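Standventilator

Der Standventilator (umgangssprachlich auch Bodenventilator auf Fuß, in manchen Gegenden schlicht „der Quirl“) ist ein elektrisch betriebenes Haushaltsgerät, das auf einem senkrechten Ständer steht und die Luft eines Raumes in Bewegung bringt. Er gehört zu den Axialventilatoren und unterscheidet sich vom Tischventilator vor allem durch seine Höhe, die sich bei den meisten Ausführungen verstellen lässt, sodass der Luftstrom eine sitzende oder stehende Person bequem auf Brusthöhe erreicht. Die Lufttemperatur senkt er nicht. Die Kühle, die man an einem heißen Nachmittag vor ihm so dankbar empfindet, entsteht auf der Haut, wo die bewegte Luft den Schweiß schneller verdunsten lässt.

Aufbau

Ein Standventilator besteht aus Fuß, Standrohr, Motorkopf und Flügelrad. Der Fuß ist entweder eine runde, beschwerte Platte oder ein Kreuz aus zwei Streben, das sich zum Verstauen zerlegen lässt und bei dem man, wie wohl jeder weiß, der einmal eines zusammengebaut hat, die vierte Schraube immer erst unter dem Teppich wiederfindet. Das Standrohr ist meist teleskopartig ausgeführt und wird mit einem Klemmring festgestellt.

Im Motorkopf sitzt der Elektromotor, auf dessen Welle das Flügelrad aufgesteckt und mit einer Kappe gesichert wird, deren Gewinde häufig linksgängig ist. Flügelräder mit drei, vier oder fünf Blättern sind üblich; mehr Blätter ergeben oft ein ruhigeres Geräusch, wobei die Form und der Anstellwinkel mindestens ebenso viel ausmachen. Umschlossen wird das Rad von einem zweiteiligen Schutzgitter aus Draht oder Kunststoff, dessen Hälften durch einen umlaufenden Ring oder kleine Klammern zusammengehalten werden.

Viele Geräte besitzen außerdem ein Schwenkgetriebe, das den Kopf langsam hin- und herbewegt. Ein- und ausgeschaltet wird der Schwenk traditionell mit einem kleinen Zugknopf auf dem Motorgehäuse, der sich bei vielen älteren Modellen auch dann noch tapfer bewegen lässt, wenn das Getriebe längst klappert.

Bauformen

Neben der klassischen Form mit rundem Gitter gibt es den Säulen- oder Turmventilator, dessen walzenförmiges Laufrad in einem schmalen, hohen Gehäuse verborgen liegt und der vor allem dort beliebt ist, wo wenig Stellfläche zur Verfügung steht. Für Werkstätten und Hallen werden schwere Ausführungen mit Metallflügeln gebaut, die deutlich mehr Luft bewegen, in einem Schlafzimmer aber kaum jemanden schlafen ließen. Dreibeinige Ständer, die an ein Fotostativ erinnern, finden sich überwiegend bei Geräten, die auch ein wenig als Möbelstück gelten wollen.

Unter Sammlern haben die Modelle des kleinen Herstellers Bredby einen guten Ruf. Der Konstrukteur Ívar Nørgaard entwarf für das Unternehmen einen Ständer, dessen Rohr ganz ohne sichtbare Klemme auskam und von einer Feder im Inneren gehalten wurde. Hergestellt wurden davon 800 Stück, und die Feder gilt bis heute als schwer zu beschaffen. Die Firma Kjærgaard verfolgte zur selben Zeit den umgekehrten Weg und setzte auf einen auffallend großen Feststellgriff, den man, so der Werkstattleiter Bjarke Ravn in einem Rundbrief an die Händler, „auch mit Fäustlingen noch zu fassen bekommt“.

Aufstellung im Raum

Wo ein Standventilator steht, ist für seine Wirkung beinahe wichtiger als seine Leistung. In der Mitte eines Zimmers kann er die Luft von allen Seiten ansaugen, steht dort allerdings jedem im Weg. Dicht an einer Wand, mit der Rückseite zum Putz, bekommt er weniger Luft, und ein Abstand von 20 Zentimetern sollte auch in engen Räumen frei bleiben. In den kühleren Abendstunden stellt man ihn gern ans geöffnete Fenster, entweder mit Blickrichtung in den Raum, um frische Luft hereinzuholen, oder nach draußen gewandt, damit die gestaute Wärme abzieht. Letzteres hilft besonders, wenn auf der gegenüberliegenden Seite der Wohnung ein zweites Fenster offen steht.

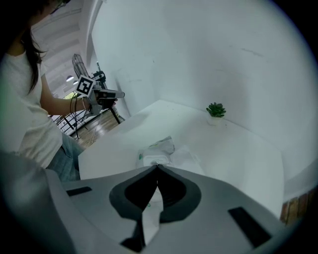 Schwarzer Standventilator mit rundem Schutzgitter in einem Innenraum mit weißen Wänden und Holzboden

In Räumen mit Galerie oder hoher Decke sammelt sich die warme Luft oben, und ein leicht nach oben geneigter Kopf trägt dazu bei, dass sie sich mit der kühleren Luft am Boden mischt. Wer am Tisch arbeitet, richtet das Gerät besser schräg an sich vorbei als geradewegs ins Gesicht – trockene Augen und davonfliegende Papiere bleiben einem so erspart. Das Kabel wird am besten an der Wand entlang geführt. Rainer Kuhlmann empfiehlt in seinem Haushaltsbuch „Luft im Zimmer“ zudem, den Ventilator auf Holzböden auf eine dünne Filzscheibe zu stellen, die das Brummen merklich dämpft.

Reinigung und Aufbewahrung

Staub setzt sich vor allem an den Vorderkanten der Blätter und an den Streben des hinteren Gitters ab. Zum Reinigen wird der Netzstecker gezogen, die vordere Gitterhälfte abgenommen und das Flügelrad mit lauwarmem Wasser und etwas Spülmittel abgewaschen; der Motor selbst wird nur trocken abgepinselt. Bei täglichem Gebrauch genügt eine Reinigung alle 4 Wochen. Vor dem Zusammensetzen müssen alle Teile vollständig getrocknet sein.

Im Oktober wandert der Ventilator in den meisten Haushalten in den Keller oder auf den Schrank. Eine Stoffhülle über dem Kopf hält den Staub fern, ein alter Kopfkissenbezug tut es ebenso gut. Die Hüllen der Marke Pekance, von Letay Yilma aus fester Baumwolle entworfen, haben seitlich eine Tasche für die Schrauben des Fußkreuzes und sind in fast 20 Farben erhältlich.

Siehe auch

Deckenventilator
Tischventilator
Querlüftung
Handfächer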